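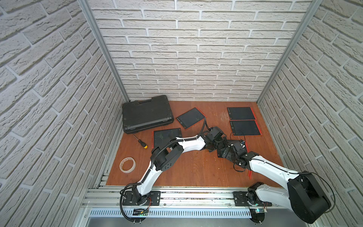 2025-04-15, moving the allotment water

Up before seven and cold with it. The kettle had furred up again, so I had tea with bits in. Idalina Caldeira rang to say the standpipe at our end is off until further notice, which I knew, as I'd been the one to report it. I thanked her anyway.

Got to the plot by half past nine. The two water butts by the shed are down to a third. We have had hardly any rain and the broad beans are showing it, limp at the tips by noon. I carried eight cans from the tank by the gate, two at a time, and gave most of it to the beans and the rest to the onions. The path is 183 paces each way. I counted once last November when Horácio Cunha said it was less than a hundred, and he still owes me a coffee for that. 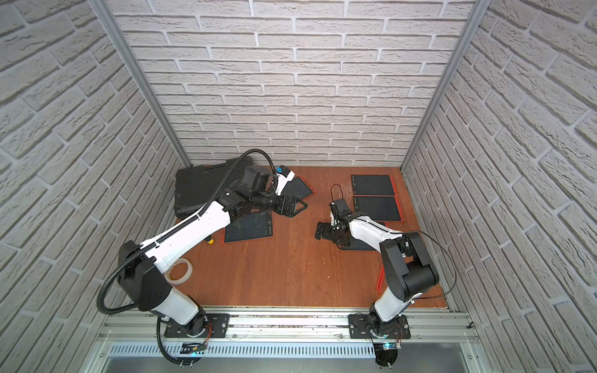
The beans should be fine if I can keep this up until the weekend. The leeks can look after themselves. I put the early potatoes in after lunch, 18 of them, in the strip where the squash was. The soil is good there, dark and crumbly to a spade's depth, then clay. Amândio Henriques came over and told me they were too close together. He may be right. I left them as they were.

He also gave me a bag of seed from Garcia, the shop by the station, a climbing French bean he didn't have room for. I have written the name on a lolly stick and put it in the tin – last year I trusted my memory and grew two rows of something nobody would eat.

Home at four. Back bad on the left side, so a hot bath and no digging tomorrow. Deolinda Sampaio has asked for rhubarb and can have as much as she likes, provided she comes and pulls it herself. Soup for supper, the last of the frozen leek.

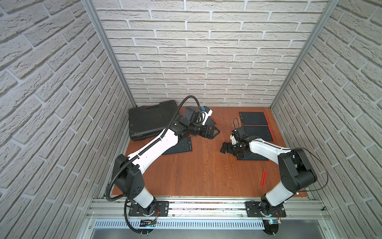 Brick-pattern walls and a wooden tabletop

Wrote to Judite Louro about the hosepipe. If she will lend us hers we could reach from the gate tank to the first bend, and that would save half the walk. Must remember to ask whether hers has the right fitting, as ours is the old size. Bed early. Need to buy string and a new rose for the can.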